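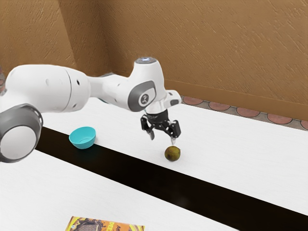 Visit to Ondotik, December: notes for the equipment budget

Juwita Wattimena ran the session from the simulation desk. The fruit task is set up there as a rendered cell: white arm, two-finger gripper, one small fruit, a turquoise bowl. Ondotik bills simulation at 21 per hour and asks for 200 hours before quoting on hardware.

Costs to carry forward

Simulation block: 4,200. Spare fingertip pads: 400 per set. Annual service: 3,000, parts excluded. The arm itself is quoted separately, by Máté Pálfi.

Still open: table size, floor anchoring, lead time on the gripper. Pristia's quote is due before we commit.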